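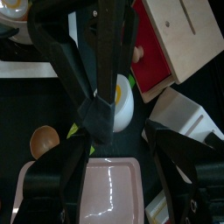

Household Budgets and Behavior
Notes for Session 9: Does tracking your spending make you spend less?

Read these before class. They replace the chapter on the syllabus, which I no longer trust enough to assign. Posted December 13, 2022.

1. The claim

Almost every personal finance guide says some version of this: write down what you spend and you will spend less. It is usually stated as plain fact. When a source is given, it is often another guide, and when you follow the chain back you tend to land on a survey run by someone selling a notebook or an app.

The claim might be true. I keep a spending log myself and I like it. My liking it is worth nothing as evidence, and neither is your aunt's.

2. What would count as evidence

Suppose a group of people start logging in January and spend less that month than they did the month before. Before you get excited, ask what else happens in January. Holiday spending stops. People have bills to pay off. They make resolutions of all kinds. A drop after December tells you very little, and yet a good share of the "success stories" you will read are built on exactly that comparison.

We need a group that did not log, picked by chance, watched over the same months. We also need to know how spending was measured. If the only record is the log, then a person who gets tired and stops writing down coffee will look like a person who stopped buying coffee.

3. A worked case

For practice we will use the Rathjen exercise from the course packet. The numbers were made up for teaching, so please don't quote them anywhere.

In the exercise, 1178 people sign up for a tracking program. After the program ends, 131 of them send in complete logs. Those 131 report spending 400 dollars less over the period than they had before. The program's flyer says "Our users save 400 dollars."

Work through the following before you come in.

Which people does the 400 describe? What do we know about the other 1047? (Nearly nothing — and that should bother you.)

Who finishes a boring task for months on end? Are those people likely to be careful with money already?

If everyone who dropped out saved zero, what is the average for all 1178? Do the division. You should get a bit more than 44 dollars. If the dropouts spent more than before, it could be less than that, or negative.

Students sometimes object that assuming zero is unfair to the program. It may well be. It is still a more honest place to start than assuming the dropouts did as well as the finishers, and the flyer quietly assumes that.

4. The attention story

The usual explanation is that logging makes you notice. It sounds right. My complaint is that it would sound just as right if the result went the other way. If loggers spent more, we would hear that seeing a healthy balance gave them permission, or that logging felt like a good deed that earned a treat. A story that fits either result hasn't been tested by either one.

A better version of the story would make a risky guess ahead of time. For instance: logging should cut small, frequent purchases and leave rent alone. That could turn out wrong, so it is worth checking.

5. What I think, for now

Logging probably helps some people a little, for a while. I would not bet much on "a while" being longer than a season. I am more confident that knowing your fixed costs is useful, mostly for deciding whether to move or change jobs. That is a different claim and it needs its own evidence.

For next time

Find one savings claim in an ad or an article. Write 2 pages: who was counted, who was left out, and what the comparison was. Bring the original text with you. Screenshots of a headline don't count.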